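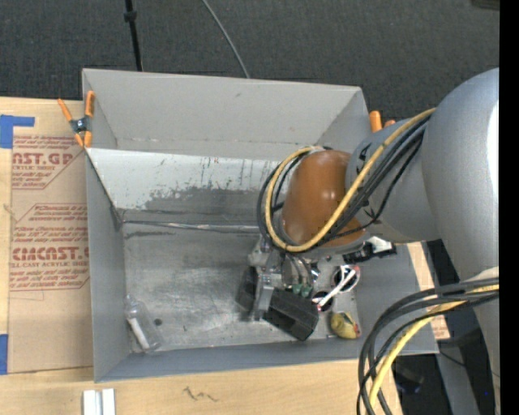 What angle should the back panel of a sorting bin sit at? Start at 15 degrees off vertical and increase it only if small parts hang up on the slope.

## Bin liners and sloped panels: gallery

Notes from the shared bench, Jun 15, 2024. The subject is open-top gray bins fitted with a sloping insert, so that parts slide toward the front and can be picked out without reaching into the rear corners. Text by Fionnuala Phelan, with fitting notes from Taras Kushnir.

**Bin on the light wooden tabletop.** Large, rectangular, open top, set at a slight angle to the table. The sloping panel is light gray and stands in front of a taller matte gray rear wall. An orange-handled spring clamp grips the rim at the left rear corner, with a second orange clamp at the right rear.

**Wear.** Thin dark streaks run down the upper part of the panel, and a broad scraped patch crosses the lower middle. The floor of the bin has scratches, pale scuffs and small dark specks. The rear wall carries one small dark scuff near the top.

**Seam.** The joint between panel and floor is silvery, shiny and wrinkled. A wrinkle in a seam can stop a washer or a flat key. Kushnir's method is to press the joint down with a plastic scraper, working from the center to both ends, and to replace it when an edge lifts by more than 2 mm.

### Fitting notes

- Cut the panel 4 mm narrower than the inside width of the bin. A tight panel bows in the middle.
- Clamp at the rear corners first. Screws through the rim are stronger, but the panel then takes much longer to change.
- Wipe the bin floor before taping. Dust under the seam shortens its life more than handling does.
- Leave the clamped joint for 48 hours if adhesive is used in place of tape.
- Fallent tape has been used at this bench since August. The earlier Istero roll was thinner and tore at the corners.

### Surface and sliding

Gerardo Donati asked whether scratches should be sanded out. Fine scratches running down the slope can stay – they lie in the direction of travel. Scratches across the slope should be smoothed with fine paper on a flat block, then wiped clean. Wax is not recommended, as it picks up dust and transfers to the parts.

A panel is due for replacement when a flat washer placed at the top stops before the seam on two trials in a row. Roughly half of the failed trials come from the seam, so check that joint before cutting a new panel.

Panel templates are in the Lynch folder. Corrections go to Jarlath Carroll.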